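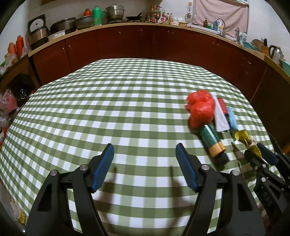

Gingham cloth, blue fingertips, somebody's kitchen. Kevico open day, thread follows.

**1/** Went to the Kevico open day in June. The invite promised "automation for the home you already live in". I've been to enough of these to bring my own sandwiches and low hopes. The sandwiches were good.

**2/** Credit where it's due: they held it in a proper kitchen. Rice cooker with the lid up, thermos flasks, steamer pot on the stove, jars jammed into a corner rack. I've seen too many demos on a bare white bench with one foam cube, so this was a better start than most.

**3/** The task was a tidy-up. Red plastic bag, a shiny yellow wrapped thing with a tie round its middle, a few other bits, all bunched at one end of the table. The rest of that big table stayed clear. I asked if we could spread things about a bit. "Perhaps later." Later didn't come.

**4/** These are hand-held grippers, so a person does the job and the recordings go off to train the arm. Fine. Sensible way to do it. But half the visitors near me went home thinking they'd watched a robot tidy a table, and the person giving the talk was in no hurry to put them right.

**5/** Numbers from the slides: 2,885 recordings made, 2,284 kept. I asked what was wrong with the ones they threw out. Was told "quality". Asked again over tea and got "mostly quality". If the bin is full of crumpled bags slipping away, I'd like to know, as my own house is largely crumpled bags.

**6/** The arm itself got 28 minutes on the timetable and most of that was a video. The video was sped up. It said so, in small letters, for the first few seconds.

**7/** Sinaga make the finger pads, according to the handout. I got to squeeze a spare one. Ribbed, a bit of give, like a garden hose washer. No complaints about the pads. I'd put them on my barbecue tongs.

**8/** Asked the Trovum rep (they're doing the software) what happens when the tablecloth is a different pattern. He said it "generalises". I asked whether they'd tried it. He said they had 2 more cloths on order.

**9/** Price: no answer. Date: "we're not talking about dates". Who mops up when it gets a thermos wrong: a laugh, then no answer.

**10/** Someone will tell me I'm being mean, and that Dinance did a far worse one last year. True, I was at that too, and theirs had a rope in front of it. Kevico let you stand right by the table and ask rude questions. I'd go again.

**11/** Wouldn't buy one. Will post the handout tonight once I've found where I put it.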